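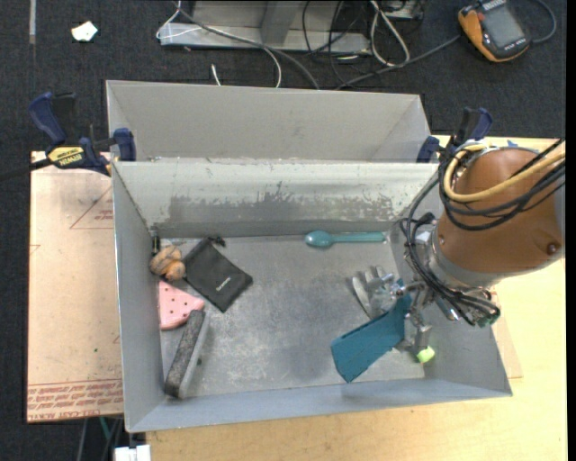 November, bench 2. Picked the rinse trial back up after the move to the Gruvside building. The question is still whether the Nasel detergent leaves enough film on bare metal to spoil the paint adhesion test, or whether the trouble is in the drying. Lihua thinks drying. I have no firm view yet. Old gray metal bins are a fair picture of what we get from customers: a wide band of dull scuffing across the inner wall, ragged scratches at its edges, and a floor that is all faint scratches and cloudy smudges. Film on a surface like that is hard to judge by eye, so everything below goes by tape pull and water break.

**Setup**

Coupons cut from the leftover Munteanu sheet, batch 2489. Degreased with solvent, then washed in Nasel at the dilution on the label. Rinse in tap water for half the set, deionized for the other half. All dried on the rack by the window, which I don't love – there's a draft when the loading door is open. Marked the backs with a scribe this time. The marker came off in the wash last time and we lost track of four coupons.

**Water break**

Deionized set: clean sheet of water on every coupon, no beading. Tap set: beading along the lower edge on most of them, always the edge that hung down. Wiped one of those with a damp cloth, re-rinsed it in deionized, and the beading was gone. So whatever it is, it comes off easily.

**Tape pull**

Painted both sets and left them overnight. Pulled at 9:30. The tap set lost paint at the lower edge, same place as the beading. Deionized set held, apart from one coupon that lost a corner where I had cut the grid too close to the edge. Not counting that one. Rogério repeated the pull on three tap coupons and got the same thing.

**Cold plate**

Tried Balakrishnan's idea of chilling a coupon on the Peltier and watching how the fog forms. Set it to 2 °C. Residue shows up as a patch that fogs differently from the metal next to it. Works nicely on new sheet. On a worn piece the scratches fog in their own pattern and I could not tell one from the other. Worth keeping for incoming sheet only.

**To do**

- Hang the next set the other way up and see if the beading follows the low edge
- Dry 14 coupons in the oven, tap rinse only, for Lihua's question
- Ask Dougal if the deionizer cartridge was changed before or after the move
- Order grid tape, down to the last roll

Hakim wants a number for the rinse time by the end of the month. I told him 100 seconds is what we use now and I have nothing yet that says to change it.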